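**Wall racks over a work table: worth it, or just clutter at eye level?**

*Kitchen & Pantry > Small Spaces*

---

**pebblefoot**

Every small-kitchen article I read tells me to "go vertical." Get the jars off the counter, hang a basket, put up hooks, and suddenly you have all this room. I'm not buying it. I put up a rail in my last apartment and all I did was move the mess from the table to my face.

So convince me. I've got one white table against a corner, two walls to use, and a landlord who lets me drill. Budget is $50 and I'd like to keep some of it.

---

**oldgasrange**

Depends what you hang. Spices, yes. I cook every night and I'm not opening a cabinet door for salt. Anything you use once a month goes in the cabinet. The trouble starts when people fill the rack because the rack has space.

---

**mrs_tupperware**

I went the other way from the OP and love it! White wire rack on the left wall for the jars, dark metal basket on the back wall, a few hooks underneath the jars, and the table stays free for a tray. The winter bird wallpaper was my treat to myself (I put it up in December, and no, I'm not taking it down in spring).

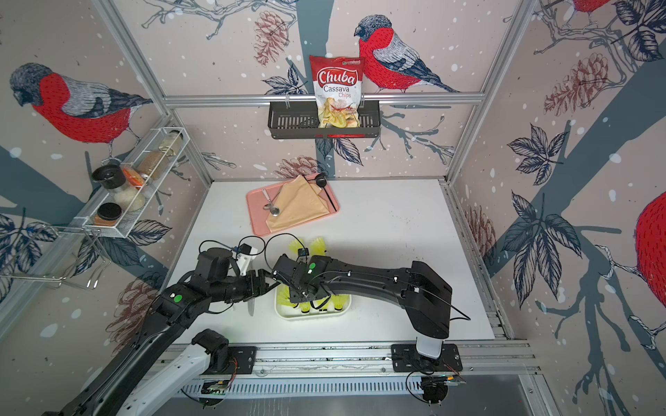
The whole setup took one afternoon, and most of that was the wallpaper. I set my lunch on the pink tray, eat, wipe the table, done. Before this I had jars three deep along the wall and I knocked one over every week.

---

**pebblefoot**

OK, it's cute. I'll give you the bullfinches. But that's six jars. I have a lot more than six jars. And your basket is holding one bag of cassava chips, so you've drilled into a wall to store a snack.

---

**mrs_tupperware**

The snack is the point of the basket. If chips are lying flat in a drawer they get crushed. Standing up, I can see when I'm low.

---

**dry_goods_dan**

I have questions about rice in a spice rack. Rice is a staple. You go through it by the cup. A little jar means you're refilling it from a bag that's stored somewhere else, so now rice lives in two places. How is that saving space?

---

**mrs_tupperware**

I cook for one. A jar does me fine for the week.

---

**oldgasrange**

Dan's right in general, though. Decanting is mostly for looks. I did the math on matching jars when my sister wanted a set from Hurkevier. 44 jars. I told her she could buy a second pantry for that, and she bought them anyway. Half of them are empty.

Also, glass on an open wall gets light all day. Paprika goes dull fast. Nobody selling racks mentions it.

---

**cornerunit**

Light matters less than heat. If the rack isn't over the stove you're fine for a few months, and if your paprika is older than that you should cook more.

What I'd worry about is wallpaper in a food area. Turmeric on a pale pink background, good luck. I had the Brutness washable stuff, and "washable" meant I could wash the pattern off. Paint it in semi-gloss and skip the birds.

---

**mrs_tupperware**

I'm not skipping the birds.

---

**dry_goods_dan**

Labels, people. Brown granules in a jar could be three different things at my house. I once put bouillon in coffee.

---

**pebblefoot**

That's another one I don't trust. I had a label maker. I labeled everything for a weekend, refilled two jars with something different, and from then on the labels were lies.

---

**cornerunit**

Masking tape and a marker. Put the date on it too.

---

**pebblefoot**

Fine, here's where I am. I can see a case for a small rack on the side wall, low enough to reach sitting down. I still don't see the case for the basket, and the hooks will end up with a dead oven mitt and a bag of bags on them. I looked at the Teltel rack, which holds more, but two of the reviews say the wire bends with full jars. One guy on another board claims he's had his up for 1,155 days with no sag, and I have trouble believing anyone keeps count.

---

**oldgasrange**

Screw into a stud and the wire is your only problem. Use those plastic anchors and the wall is your problem too.

---

**mrs_tupperware**

Get the basket. You'll use it for onions.

---

**pebblefoot**

I'm buying the rack. No basket. I'll post again when it falls down.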